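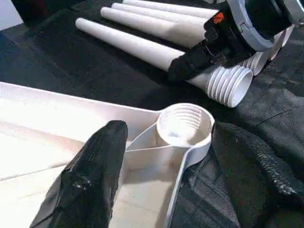 Warum hält ein Deckel so fest auf einer Flasche, obwohl kein Kleber darin ist? Das macht das Gewinde. Ein Gewinde ist eine Rille, die sich wie eine Rutschbahn im Kreis windet, immer ein kleines Stück höher. Wenn man von der Seite darauf blickt, sieht man aber nur mehrere Linien übereinander, so wie innen in der runden Öffnung an dem weißen Kunststoffteil. Man nennt es ein Innengewinde, weil die Rillen innen liegen. Bei der Schraube liegen sie außen, und darum heißt es dort Außengewinde.

Du kannst ein Gewinde selber bauen. Nimm ein Blatt Papier und schneide daraus ein Dreieck mit einer geraden Ecke. Eine gerade Ecke hat 90 Grad, wie die Ecke von einem Heft. Male die schräge Seite mit einem roten Stift an. Jetzt wickelst du das Dreieck um einen Bleistift und beginnst mit der kurzen geraden Seite. Siehst du, wie die rote Linie um den Stift nach oben klettert?
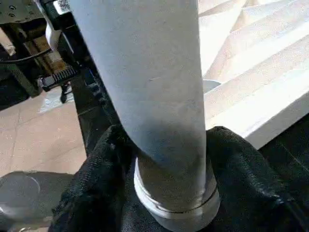 Palesa Van der Merwe

Die schräge Seite vom Papier ist wie ein Weg auf einen Berg. Ein steiler Weg ist kurz, aber man wird schnell müde. Ein flacher Weg ist lang, dafür geht es leichter. Genau so ist es beim Drehen: Du drehst viele Male und der Deckel bewegt sich nur wenig nach unten, aber er drückt dann mit großer Kraft.

Von allein dreht er sich meistens nicht zurück. Daran ist die Reibung schuld, denn die Rillen liegen eng aneinander und bremsen sich.

Und in welche Richtung muss man drehen? Fast immer nach rechts zum Schließen und nach links zum Öffnen. Es gibt Ausnahmen, zum Beispiel das linke Pedal am Fahrrad. Frage einmal zu Hause, ob du mit einer alten Schraube und einer Mutter probieren darfst.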